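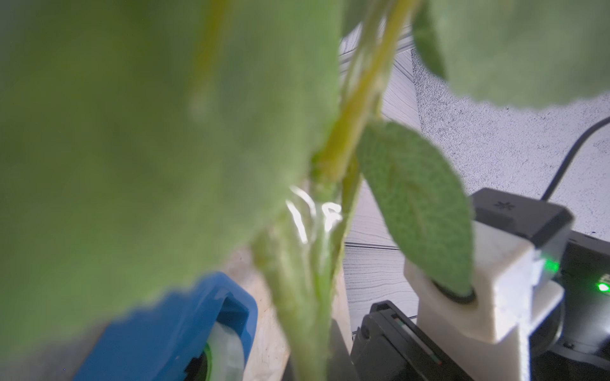
Sage, leaf readings — April, bench by the paneled wall

Started a little after 9:00. Plants came over from Uvthorpe in the van with Marin and sat on the table for an hour before I touched them. Went with the sage again, mainly for the leaf surface. Smooth leaves sit in the holder without any fuss. Sage has all that fuzz and pebbling, and last time the readings wandered.

Holder is the white printed one with the O-ring. Tip goes in first, leaf hanging down from its own stalk, nothing pulled off the plant. I tried going in from the side on an older leaf and it creased along the vein, so I'm leaving that leaf out. Smaller leaves are better. The big ones flop over everything and you can't tell which stem you're working on until you lift them out of the way.

Settings as agreed with Vlasta: 700 for the first pass, 2,000 for the second, same leaf both times, 2 minutes between. I did 200 once by mistake (read the wrong line on the sheet) and kept it in the file with a note next to it. Don't delete it, Jasmina may want it for the low end.

First leaf: steady on both passes.
Second leaf: steady at 700, drifted down at 2,000. Reseated the tip, ran it again, same drift. Probably the leaf.
Third leaf: fine.
Fourth leaf: slipped out between passes. Second number is no good.
Fifth leaf: fine, though slow to settle.

The fourth one is the usual problem. The stalk springs back a little once you let go and over a minute or so it works the tip out of the ring. Spyros thinks we should support the stem lower down and leave the leaf alone. I think he's right. A strip of the clear tape on the stalk would do for now, loosely, and not on any part of the leaf we want to measure. Tape takes the fuzz off when you peel it. We found that out on the Mever plants and had to throw out most of a tray.

Turn the pot before you start, not with a leaf in the holder. I turned it once halfway through and had to begin that leaf over.

O-ring: wiped with a dry cloth between leaves. It picks up hairs from the sage and they build up on the inside where you don't notice them. Teodora uses a soft brush and says it's quicker. Will try the brush next session and write down which was used, so we can compare.

Smell is strong when you handle this many leaves. Wash hands before going to the other bench, the Babić seedlings are on there with their lids off and Vlasta doesn't want anything carried across.

Watered the pot at the end, not before. Wet soil seems to change the numbers for a while and I want all the sage done the same way.

To do:
Ask Vestbridge for more O-rings, same size
Repeat leaf two from a different stem
Brush from Teodora
Relabel the 200 entry so it sorts to the bottom
Move the plant back under the light by 5:00

Marin has the sheet for tomorrow. If he gets to the younger leaves before I'm in, go ahead at 700 only and leave the second pass for me.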